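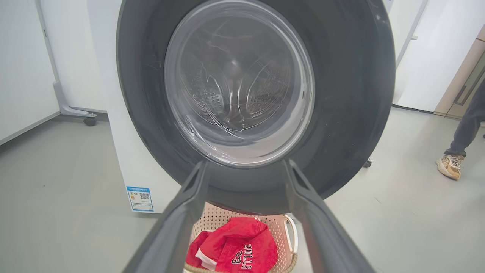
Machine à laver à hublot, porte fermée.

Astuces maison pour joueurs : clavier, souris, manettes et tout le bazar autour

Mis à jour le 8 février, en vitesse avant le raid de ce soir. Les commentaires sont ouverts, je trie quand j'ai le temps.

Bon. Grosse extension qui arrive, serveurs pleins, on va tous passer trop d'heures assis. Autant avoir un coin de jeu propre. Je note ce qui marche chez moi, en vrac, sans ordre.

Le tapis de souris

Tissu uniquement. Les rigides, un coup d'éponge et basta. Pour le tissu : lavabo, eau tiède, une goutte de liquide vaisselle, brosse à ongles souple. Frotter en ronds, sans appuyer. Rincer longtemps, plus longtemps que ça, il reste toujours du savon. Rouler dans une serviette pour essorer, jamais tordre. Séchage à plat, pas sur le radiateur, les bords gondolent.
En machine ? Possible si le fabricant le dit. 30 degrés, filet de lavage, essorage au minimum, pas d'adoucissant (ça rend la surface grasse et la souris accroche). Les tapis avec bande lumineuse : non. Jamais.

Le clavier

Débrancher. Oui, même les sans fil : éteindre, enlever les piles. Retourner au dessus de la poubelle, tapoter. Bombe à air, tenue droite, petits coups.
Les touches, si elles se retirent : photo du clavier AVANT. J'ai remonté un pavé numérique à l'envers une fois, je m'en suis aperçu en pleine instance. Un bol, eau tiède, savon, 30 minutes. Rincer, étaler sur un torchon, laisser la nuit. On ne remonte rien d'humide.
Entre les touches, pinceau de peintre sec, pas cher, poils longs. Le mien vient du bazar de la rue, marque Nalitz, il perd ses poils mais bon.

La souris

Coton-tige à peine humide d'alcool à 70, sur les patins et autour de la molette. Pas sur le capteur, là un coton sec suffit. Les flancs en caoutchouc qui collent : alcool aussi, mais doucement, tester sur un coin. Si ça colle encore trois jours après c'est le caoutchouc qui est mort.

Le casque

Coussinets en tissu : ils se déclipsent presque toujours, regarder la notice. Lavage main, savon doux, séchage à l'air. Simili cuir : chiffon humide, puis chiffon sec, et pas d'alcool, ça craquelle.
L'odeur : bicarbonate dans une boîte fermée avec les coussinets, une nuit, on secoue dehors. Micro : la petite mousse se lave comme une chaussette.

Manettes

Cure-dent en bois dans la rainure, tout le long. Dégoûtant. Satisfaisant. Puis lingette à lunettes. Pour les sticks qui dérivent, le nettoyage ne fait pas de miracle, voir les réglages de zone morte dans le jeu d'abord.

Câbles

Scratchs, pas de colliers plastique, vous allez tout redéfaire en septembre de toute façon. Une étiquette à chaque bout. Arvo Aaltonen, de la guilde Corkside, m'a donné le truc des attaches de sac à pain comme étiquettes, on écrit dessus au feutre. Gratuit et ça tient.
Multiprise fixée sous le bureau, bouton accessible. Pas de multiprise dans une multiprise, merci.

Le fauteuil

Assise tissu : aspirateur avec le petit embout, puis éponge bien essorée. Tache de café, eau froide tout de suite. Tache de café d'hier, eau pétillante et patience. Roulettes : les cheveux se coupent au cutter fin, roulette retirée, lame vers l'extérieur. Elles se déboitent en tirant fort.

La tour

Filtres à poussière une fois par mois. Sous le robinet s'ils sont en plastique, et séchage complet avant de remettre. Bloquer les ventilos avec un doigt pendant qu'on souffle, machine éteinte et débranchée. Pas l'aspirateur à l'intérieur.

L'écran

Microfibre sèche d'abord. Si ça ne part pas, microfibre un peu humide, eau déminéralisée. On mouille le chiffon et pas la dalle. Écran éteint, on voit mieux les traces.

Grignotage

Baguettes pour les chips. Riez. Mon clavier est propre. Gobelet avec couvercle, posé plus bas que le bureau, sur un tabouret par exemple.

Prochaine page : ranger les boîtes collector sans les écraser. Si vous avez une méthode pour décoller les vieux autocollants sur un capot alu, je prends, le mien résiste à tout sauf au sèche-cheveux et encore.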